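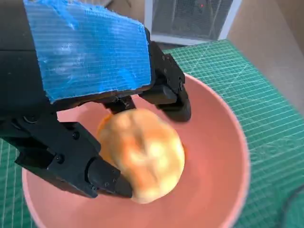 A round bun in a pink bowl

Naler Cliderero football boots: my review after one winter
By Cempaka Pangaribuan
Wednesday, March 9, 2022

I play right back for Pultolside, a women's team in an amateur league, and I am also the person in the team who reads too much about boots. When my old pair opened at the toe in autumn, I bought the Naler Cliderero. I have now played in it for one winter, on grass and on artificial turf, and I want to write down what I think before I forget the first weeks.

The first weeks were not nice. The heel of the Cliderero is stiff and quite high, and it rubbed the skin over my tendon already in the warm-up. I wore two pairs of socks for the first trainings, and this made the boot too narrow in front. Kosmas Rallis, our coach, told me to wear them at home in the evening with only one pair of thick socks, and this worked better. After that the heel became softer and I had no more blisters. If you have a match on Saturday, please do not buy them on Friday.

The upper is a thin synthetic material with a knitted collar. I like the touch on the ball very much. For a defender the first touch is maybe not the most famous thing, but I receive many passes with my back to the line and a winger running at me, and I feel that the ball stays closer than with my old Dudek boots. Long passes are the same as before. I cannot say that a boot makes my crosses better, my teammates would laugh.

The studs are a mix of round and long shapes. On wet grass they hold well when I stop and turn, and I slipped only in one match, when the field was so bad that everybody was slipping. On artificial turf I am less happy. Naler sells this model for both surfaces, but on our training field, which is old and hard, I feel the two studs under the ball of my foot after an hour. It is a pressure more than a pain. A thicker insole helped me, but then the boot is tight again over the instep, so I had to change how I do the laces.

About the size: I take the same size as in running shoes and it is correct in length. The width is small. Our goalkeeper has wide feet and tried my boots in the locker room, and she could not close the tongue properly.

The laces are too long. I know this is a small complaint. I wrap them one time under the sole and they get dirty and wear out there, so I already replaced one of them in the middle of the season.

Cleaning is easy. The mud falls off when it is dry, and the rest goes away with a soft brush and cold water. The white part at the collar has turned gray and I could not get it back. The glue at the toe, where my Dudek boots failed, is still closed everywhere. I look at it after every match because I don't trust it yet.

The price was not low for me, and I would not pay it again if I trained mostly on turf. For grass I would buy them again, maybe in the black color because of the collar. Our season goes until May, and I will play it to the end with this pair.

Good: touch on the ball, grip on wet grass, strong toe
Not so good: stiff heel at the beginning, hard on old turf, narrow, long laces

Comments (1)
Kosmas Rallis: I agree about the heel. But you should also write that you left them in the wet bag all night, more than one time. Put newspaper inside!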